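2023-10-05, bench notes, sim side

Read through Wim's draft of the Storitz acceptance rules again. Still not convinced. Rule 4 says a policy may go to the real arm once it passes 127 sim trials with no more than 2 failures. Fine, but passes what? The draft never says how much the trials have to differ from each other. Run the same easy start 127 times and you have one result, copied.

Asked Yayra where the 2 came from. She thinks it was carried over from the Harnetti sheet, which was for a conveyor stop. No use to us.

Also unhappy with "representative lighting" in rule 5. Representative of what? Noel wants it left loose so the rule lasts. I'd say it will last because it can't be failed.

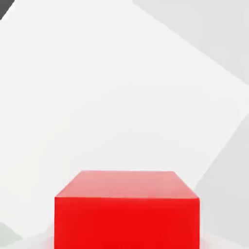

Object sets are my main complaint. The draft accepts a single object if it is "clearly defined". A plain red cube against white and pale grey is as clearly defined as anything gets, no label, no texture, and I would not sign off a grasp on the strength of it. Colour alone would find it. I want at least 5 objects, some of them close in colour to the background, and the start poses logged with the seed.

To do: send Wim the wording for rule 4. Ask Amerley D. whether the Akpalu logs keep seeds at all. If they don't, the December comparison is off.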